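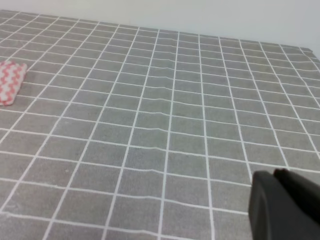

Setting and Clearing a Table: notes for week four
Wovcombe Evening Classes, Household Skills for the Reluctant

Tonight is tablecloths. Several of you asked when we would get to something difficult, and I would ask you to hold that thought until you have tried to fold one on your own.

1. Size

Measure the table before you buy the cloth. Last October a whole group went shopping first and measured afterwards, and we spent a merry hour pinning up hems. You want the same drop on each side, and enough of it to look deliberate. Our practice table takes a cloth 200 cm long. The Flevodlow ones in the cupboard are shorter and are kept for people who think they can judge by eye.

2. Laying

Stand at the middle of one long side, put the folded cloth down in the centre and open it outwards. Flinging it in the air like a hotel advert is permitted once, to get it out of your system.

Checks and grids are honest patterns and will tell on you. A plain cloth can sit well off square and no guest will ever know. With a grid, line up one printed line with the table edge and work from there. If the lines bow in the middle, the cloth has been tugged at the corners. Go back and ease it from the sides with flat hands.

3. Creases

There are two sorts. A fold line is sharp, straight and left over from the cupboard. A ridge is soft and wanders about, and means there is spare cloth with nowhere to go. Ironing cures the first. For the second, lift the nearest edge, shake it gently and lay it back. Pressing down on a ridge with your palm moves it to the other side of the table, where your neighbour will press it back to you.

On printed cloth, look along the lines from a low angle. Where they jump up in little peaks, you have a ridge.

4. The wiping cloth

Fold it in half, then in half again, into a small rectangle. You now have several clean faces to use before it needs rinsing. Keep it near the edge, flat, where you can reach it. A patterned one (zigzags, say) is easy to find on a plain or grey table – a grey one on a grey table is a hobby in itself.

Dab spills, don't scrub. Work from the outside in.

5. For next time

Read the Bhatia handout on napkins, all 10 pages. Bring a cloth from home, in whatever state you find it.

Filed under: Handouts > Home > Table linen

Comments (3)

marrowfat44: Tried the palm method before reading to the end. Can confirm the ridge is now on the other side.

teatowel_tess: Is there a version of this for round tables? Asking because mine is round and I have been lining up a grid with it for years.

pinboard: The Bhatia link goes to the cutlery sheet again.

Wovcombe Evening Classes | Contact the office | April 2020 | Back to top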